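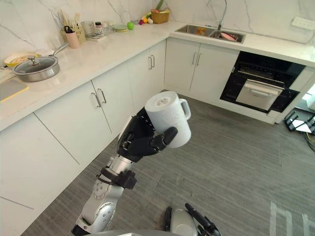
Le bras tient une tasse blanche dans la cuisine d'entraînement de Galleven. Le four est ouvert.

Il est à peine neuf heures et, à l'étage de Galleven, on a déjà rangé la même tasse 11 fois. On la prend, on la lève, on la pose, on revient au point de départ, et l'on recommence en la tournant un peu, parce qu'une tasse, dans une vraie maison, n'attend jamais deux fois de suite au même endroit. J'étais venue pour la matinée, avec un carnet et l'idée assez vague que je verrais un robot faire la cuisine. J'ai surtout vu des gens lui montrer, avec une patience que je n'ai pas toujours eue pour mes propres enfants, comment on tient les choses.

Le projet s'appelle Rivo. Il s'agit d'apprendre à une machine à deux bras les petits travaux d'une cuisine : débarrasser, ranger, couvrir une poêle, sortir une grille du four. Pour y parvenir, l'équipe n'écrit pas les gestes un par un. Elle les exécute à distance, bras et doigts guidés par un opérateur qui porte des gants munis de capteurs, et tout est enregistré, les images comme les positions de chaque articulation. Chaque essai devient un exemple, et c'est de ces exemples, mis bout à bout, que le système doit tirer sa propre manière de faire. Dans la maison, on dit « un épisode ». Le mot m'a fait sourire au début – on imagine un feuilleton – et puis je l'ai adopté comme tout le monde.

La cuisine, elle, est étonnamment ordinaire. Des meubles blancs disposés en L, un plan de travail clair, une crédence de marbre veinée de gris, une poêle sous son couvercle de verre, des ustensiles en bois dans leur pot. On y reconnaîtrait la cuisine d'un cousin qui vient d'emménager, si l'on ne tombait, vers le coin, sur une petite foule de fruits et de légumes pour jouer à la marchande. Les jouets ont leurs défenseurs et leurs adversaires, et la discussion revient, m'a-t-on dit, presque à chaque pause-café. Ils ne s'abîment pas, on peut les laisser tomber cent fois. Mais ils pèsent peu, ils glissent autrement qu'un vrai poivron, et une main qui n'aurait connu qu'eux risquerait d'être bien surprise au marché.

La tasse pose d'autres questions. Une opératrice, arrivée dans l'équipe en décembre après plusieurs années de restauration, m'a expliqué qu'elle ne saisit plus du tout la vaisselle comme avant. Chez elle, elle passe un doigt dans l'anse sans y penser. Avec le robot, elle préfère souvent entourer le corps de la tasse, le pouce devant, les autres doigts de l'autre côté, en laissant l'anse libre. La prise par l'anse est enregistrée aussi, dans une série à part, et elle demande bien plus de reprises. « On découvre qu'on a des mains », dit-elle en retirant ses gants, et elle agite les siennes un moment pour les dégourdir.

Une bonne séance donne environ 242 épisodes, répartis entre 2 opérateurs qui se relaient, car la fatigue se voit tout de suite dans les données : les gestes raccourcissent, les hésitations s'allongent, on coupe au plus court au-dessus de l'évier. Les essais ratés ne partent pas tous à la corbeille. Une tasse mal saisie puis rattrapée vaut parfois mieux qu'un geste parfait, et l'équipe conserve ces rattrapages avec soin, sous une étiquette particulière. En revanche, on écarte sans regret les épisodes où l'opérateur a changé d'avis en chemin.

Le tri se fait l'après-midi, dans une pièce voisine, avec un logiciel nommé Navevus. Chaque séquence y défile en accéléré, et quelqu'un note le début de la prise, le moment où l'objet quitte le plan de travail, celui où il est reposé. C'est un travail lent, un peu hypnotique, que l'on fait volontiers avec la radio. J'ai essayé, on m'a laissé un siège et une dizaine de séquences, et j'ai dû en recommencer la moitié : décider à quelle image exactement des doigts « tiennent » une tasse est bien plus délicat que je ne l'aurais cru.

Un premier lot de 900 épisodes, consacré à la seule vaisselle, a déjà été envoyé à Cáceres, où une équipe partenaire dispose d'une autre cuisine, plus étroite et plus sombre, avec des placards en bois. On y verra ce que le système sait faire hors de chez lui. En attendant les résultats, Galleven prépare la série suivante, celle des couvercles, et je dois dire que l'on m'en a parlé avec une certaine appréhension – le verre, la vapeur, le petit bouton qu'il faut pincer juste au milieu. Quand je suis partie, vers midi, l'opératrice remettait ses gants pour reprendre la série des anses.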